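Bring Back the Small Counter

The Somero branch of our public library closed its front counter in May. If you want to ask something now, you fill out a form on the library website, and a person at the main building in Macedo answers it within 2 business days. I have used the form four times. The answers were polite and mostly correct. I still think closing the counter was a mistake, and I think the town should reverse it before the next budget is settled.

The case for closing was simple. The branch logged 907 questions at the counter last year, and the council looked at that number next to the cost of a part-time clerk and decided it was too low. Boglárka Major, who ran the counter until it closed, told me she only wrote down a question if it took longer than a minute. Directions to the tax forms were never logged. Neither was helping a man print a boarding pass, or telling a kid which shelf had the shark books.

So the figure was wrong from the start, and a decision was built on it.

My neighbor Ferenc Csizmadia is 81 and reads around 30 books a year, nearly all of them large print. He used to walk in, say what he had liked, and leave with two or three more. He does not own a computer. The library's suggestion was that he use one of the public computers to fill out the form, go home, and come back when there was a reply. He tried it once. He now buys paperbacks at the grocery store and complains about the type.

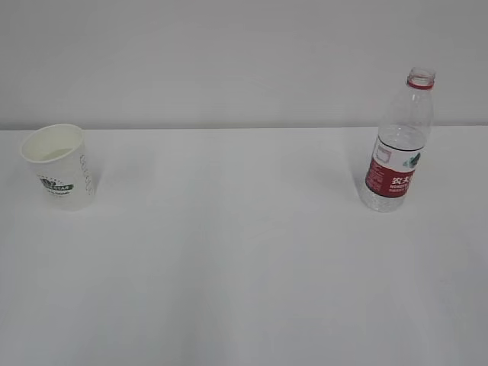
The savings should be looked at again as well. The form runs on software the town pays for every month, and the staff in Macedo spend part of each day on it. I asked for the yearly total and was told it was not broken out. If the town can count questions at a counter, it can count what the replacement costs.

I am not asking for the old hours. Two afternoons a week would cover most of the people I have talked to. More than 300 residents signed the petition at the hardware store, and the council has had it since early summer without putting it on an agenda. It should be on the next one, with the full cost of the form next to it.

September 8, 2018

Contact the editor | © 2018 All rights reserved | Back to top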